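How I Empty, Sort and Clean a Metal Odds-and-Ends Bin
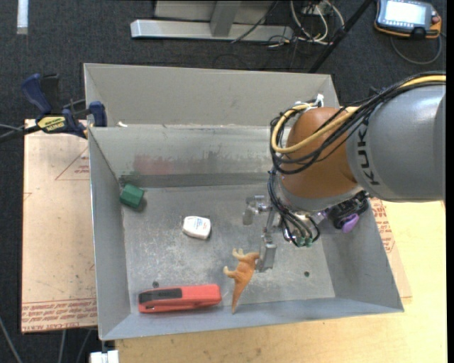

I am a great believer in the big open bin. I've had drawers, I've had those little plastic towers with the labels that peel off, I've had a shoebox phase that went on for years, and I always come back to a large container that you can throw things into from across the room. The trouble is that a big bin gets everything. A red stapler, an orange toy dinosaur, a green six-sided block and a small white container that looks like the kind dental floss comes in can all end up on the same bit of bare metal floor, and what on earth do you do with that lot? There's no obvious shelf for any of it! So I've worked out a way of going through a bin like this that takes me one pot of tea, and I do it every April, plus whenever I can't find the scissors.

I'm talking about sheet-metal bins mostly, as that's what I know. Most of it works for plastic tubs as well, though you'll want to skip the scouring pad.

What you'll need

An old towel or blanket
Two small boxes and one bag for rubbish
Washing-up liquid and a bowl of warm water
A soft sponge and a plastic scouring pad
A dry cloth (an old T-shirt is perfect)
Bicarbonate of soda
Masking tape
Gardening gloves if you've got staples, pins or screws in there

Step 1: Get everything out, one piece at a time

I know, I know, it's much more fun to tip it. I used to tip. Then I tipped a Walano tape measure straight onto a tiled floor and it has never wound back in properly since, so these days I spread the towel out and lift things onto it by hand.

Start with the corners. Anything with flat faces, blocks and dice and boxes, ends up leaning against a side wall where it's easy to miss, and if your bin has sloping sides you have to get your head right over it to see. Long thin toys are worth picking up by the middle. Tails and legs are the first things to snap, particularly on older plastic.

Pick staplers up closed, with your thumb away from the business end. I lay mine on its side on the towel so it can't spring open while I'm rummaging.

Step 2: Three piles and no fourth pile

Back to work: things you use at a desk or bench. Stapler, pens, tape, hole punch.
Somebody else's: toys, library cards, that one glove.
Rubbish: empty containers, dead batteries (these go to the battery point, please, not the kitchen bin), bits of packaging.

You'll be tempted by a fourth pile called "not sure". Don't start one. My friend Bendik Tveit had a "not sure" box that followed him through two house moves and by the end it was bigger than the bin. If I can't place a thing, I ask where I'd look for it first, and it goes there, even if that's a silly place. My spare fuses live with the tea towels and I've found them every time.

Small white plastic containers want opening before you decide anything. I've thrown away perfectly good floss, a set of earplugs and, once, a Siseo sewing kit with all my decent needles in it, and all because I didn't lift the lid.

Step 3: Check things over while they're out

It's worth a couple of minutes now. For the stapler, open the top, see how many are left in the strip and press it once on a scrap of folded paper. If it jams, the usual culprit is a bent staple at the front, and you can tease that out with the tip of a butter knife. Wipe the rubbery grip with a damp cloth, it picks up all sorts.

Toys get a wash in warm soapy water, as long as there's nothing electrical inside. An old toothbrush does the creases between the legs. Stand them (or lay them, dinosaurs never stand) on the draining board while you do the bin.

Blocks just need a wipe. If you've only got one block from a set, give it a job! I use a heavy one as a paperweight and another holds the shed door.

Step 4: Clean the bin itself

Brush out the dust and scraps first, and don't forget any ledges along the walls. Little bits of paper sit up there for ever. Check for holes in the floor as well. Plenty of metal bins have them, and if yours does you want to be outside or have newspaper underneath before you bring any water near it. I learned that on a carpet.

Then warm water, a squirt of washing-up liquid, and wipe from the top of the walls down to the floor. Scratches and dull scuffed patches won't come out and I wouldn't bother trying. They're just what bare metal looks like after a few years of having things dropped in it.

Coloured smears are another matter. Try the soapy sponge first. If it won't shift, mix bicarb with a little water until it's like toothpaste, leave it on for 23 minutes (one episode of whatever I'm watching) and rub it off with the plastic pad. Reddish marks could be paint, crayon or the beginnings of rust, so run a fingernail over them. If it feels rough and comes off as powder, treat it as rust: rub it back gently, dry it very well and put a thin coat of clear metal wax over the top. I like the Noiphan one but any will do.

Dry the whole thing by hand. Please don't leave it to drip, especially along the bottom seams and in the corners.

Step 5: Line it, or don't

A liner makes it quieter and stops small things sliding about. I cut up an old yoga mat for mine. Hamish Doolan, who got me into metal bins in the first place, says a liner only hides the crumbs, and he has a point, so he leaves his bare and gives it a sweep. Either is fine. If you do line it, cut the mat slightly small so you can lift it by one edge.

Step 6: Put back less than you took out

Big flat things first, then the desk things where you can reach them, and leave some bare floor showing. I put a strip of masking tape halfway up the inside wall, and when the pile touches the tape it's time to make another pot of tea and get the towel out.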